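Trestthorpe site
Automation good practice group
Minutes of the June meeting, Wednesday, 2 pm, upstairs meeting room

Present: Ishbel Lindsay (chair), Marion Ogilvie (minutes), shift leads from packing and returns, one engineer from Nisent
Apologies: Stesberg depot

1. Minutes of the last meeting
Agreed, with one correction. Under item 4, "guard" should read "guide rail".

2. Draft rules for the humanoid parcel station
The group went through the second draft. Marion had put in the comments sent from Stesberg.

2.1 Marked standing area. A line is to be painted on the floor on the operator side of the conveyor. Nobody stands or sits inside it while the arms are powered. Stesberg asked for an exception for engineers doing set-up work. Agreed, at reduced speed only and with a second person at the stop button.

2.2 Covered legs and closed shoes to be worn by anyone inside the marked area, engineers and visitors included. The draft said "suitable clothing", which the shift leads found too vague.

2.3 Handling of bags. The hand should press flat on a mailer bag on the scanning platform, with the fingers clear of the label. Bags that overhang the front of the platform may be scanned if the barcode is lying on top. If the plastic is creased across the code, the hand may smooth it once. After a second failed read the bag goes to manual.

2.4 The free hand waits above the belt with the fingers up. The engineer would like a fixed waiting height written in. Left open until Nisent sends a figure.

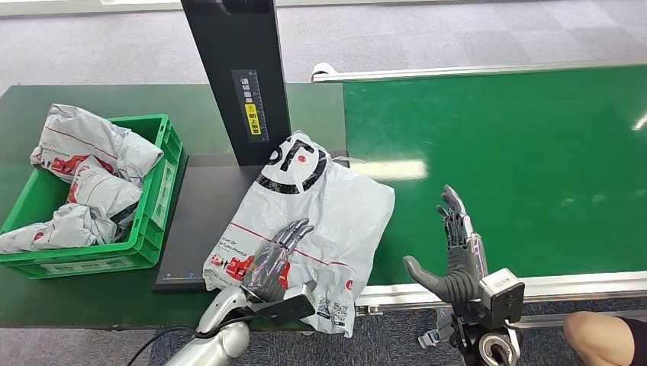
2.5 Crates. Bags may overlap in the crate but should not hang over the rim on the side nearest the arm. Returns shift to trial this for 40 crates and report back.

2.6 Caution labels on the post must be readable from the operator side. English text to be added next to any label in another language.

3. Stop log
Marion reported 1146 bags handled in the trial so far, with 2 stops, both pressed by hand. The trial ends at 2000 bags. Ishbel asked that every stop be written up before the end of the shift, including those where the arm was restarted straight away.

4. Cables
Cable runs at the forearm to be checked at the start of each shift and the check initialled. The Hodoroagă checklist already has a line for this and will be used unchanged.

5. Actions
Marion: third draft to all, with 2.1 and 2.2 reworded.
Nisent: waiting height for 2.4.
Ishbel: floor paint, and a reply to Stesberg.

6. Any other business
Returns asked for a second label printer. Referred to the site meeting.

Meeting closed at 3.20 pm.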